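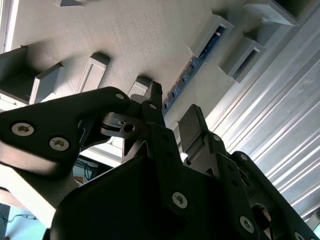 **Pivot screws backing out after regrease, folding cargo trailer**

**dunnage_lane** wrote on Jun 16, 2018:

Trailer is a Sostden folding bicycle trailer, the older one with the flat side links. The links pivot on M5 button head Torx screws going into tapped steel bosses. No nut on the back side and no room for one.

In March I stripped the folding mechanism, cleaned everything, greased the pivots and put it back together with new screws. Since then the two front pivot screws back out. I snug them until the link has no play and still swings by hand, and after a week of commuting they stand proud by two turns or so. The rear ones, same screw and same boss, have not moved.

I am not a fan of permanent threadlocker in something I will need to take apart again. What are people using on pivots like this?

---

**halfnut** wrote:

Medium strength threadlocker. Remove the screw, degrease male and female threads, one drop, reassemble, leave it overnight. Medium comes out with hand tools.

You said you greased the pivots. If you greased them with the screws in place, the threads are full of grease and nothing you put on them will cure properly.

---

**oxbow_tolerance** wrote:

Threadlocker will probably hide it for a while. Look at what the screw is doing first.

A pivot screw that is only snugged has almost no preload. The link turns against the underside of the head, and each time the trailer flexes it applies a small unscrewing torque on one stroke and a small tightening torque on the other. With no preload the unscrewing direction wins sooner or later. The screw should clamp something solid, and the link should run on that something.

Is there a sleeve or shouldered bushing in the link hole? On the Sostden I had, there was a thin steel sleeve slightly longer than the link thickness. The screw clamps the sleeve to the boss at full torque and the link floats on it. The sleeves are easy to lose in a parts washer.

---

**dunnage_lane** wrote:

Rears have the sleeve. Fronts do not. I have no record of whether they had one when I opened it up. The parts bag has a Rikex label on it and contains washers only.

The front link holes are slightly oval. Not enough to feel until the screw is out.

---

**oxbow_tolerance** wrote:

Then the threads of the screw have been the bearing surface. Check the shank for a polished band where the link sits. If the band is there, replace the screws along with fitting the sleeves.

---

**halfnut** wrote:

I don't disagree about the sleeve, but plenty of pivots run without one on a shoulder screw or even a plain screw and a jam nut. A plain screw with medium threadlocker in a clean blind boss will hold a lightly loaded link for years. I have a gate latch built that way.

---

**oxbow_tolerance** wrote:

A gate latch does not go over curbs. Threadlocker fills the clearance in the threads and resists rotation. It does nothing about the link hammering sideways on the screw. The hole is already oval, so there is side load.

---

**tare_weight** wrote:

Third option is a patch screw, the kind with a nylon pellet or stripe on the thread. Prevailing torque stays reasonable for a few assembly cycles and there is no cure time. Grease in the threads matters a lot less too.

They are sold in button head Torx in most small metric sizes. I got mine from Adugna Fasteners in a bag of 10. Shipping cost more than the screws did.

Two cautions:

- The patch has to engage the tapped hole over its full length. If the screw is short and the patch starts near the head, half of it never enters.
- Don't chase the hole with a tap beforehand unless the thread is damaged. An oversize thread gives the patch less to grip.

---

**halfnut** wrote:

Patch screws on a pivot you adjust for play are fair. On a sleeved pivot tightened to full torque they are redundant.

---

**tare_weight** wrote:

Redundant, yes. Also cheap.

---

**kerf_and_shim** wrote:

One thing not covered so far is the driver. Button head Torx in small sizes has a shallow recess. A worn bit, or one size too small, will bottom out and feel seated while it touches only the tips of the star. You think you reached torque when you reached the point where the bit started to cam. Then the next removal rounds it.

Clean the recess with a pick before inserting the bit. Dried grease and road dirt pack into the bottom and hold the bit out. Push the driver in line with the screw, no angle, and if a link prevents that, fold the mechanism to another position before you start.

---

**dunnage_lane** wrote:

Bit is new. The recess on the left front screw did have dirt in it.

Pulled both fronts. There is a polished band on each, and the right one has visible wear on the thread crests. So oxbow_tolerance has it.

Sostden does not list the sleeve separately. It comes only as part of the full link set, and I would like to avoid buying that. Can the sleeve be made from tubing?

---

**oxbow_tolerance** wrote:

Yes. Steel tube with a bore that just clears the screw and an outside diameter that fits the link. Since your holes are oval, ream them round first and pick the tube to suit the reamed size. Don't fit the tube to the worn hole.

Cut it long, then bring it down square on a flat file or abrasive paper until it stands slightly above the link. A sheet of ordinary printer paper is a usable feeler. If the tube is shorter than the link is thick, the screw clamps the link and it will not fold. If it is much longer, the link rattles.

Deburr the bore at both ends. A burr will crush in service and you lose the preload.

---

**halfnut** wrote:

Don't use brass. It looks convenient because hobby shops carry it in every size, but thin wall brass yields under the head at any decent torque.

---

**kerf_and_shim** wrote:

Disagree in part. Brass is fine if the wall is heavy enough and a hard washer spreads the load. Agree that the thin hobby tube is wrong here.

---

**dunnage_lane** wrote:

Steel tube ordered from the Grerkley Tool counter, along with a reamer. Patch screws ordered too.

Grease question: outside of the sleeve only, and keep it off the threads?

---

**oxbow_tolerance** wrote:

Outside of the sleeve and both faces of the link. Threads clean and dry. Put a paint mark across the head and the washer after torquing and look at it after a week. If you have access to the bare link while it is off, check the far hole for the same wear.

---

**dunnage_lane** wrote:

Far holes are round. Will post the mark check once it has been ridden for 5 days.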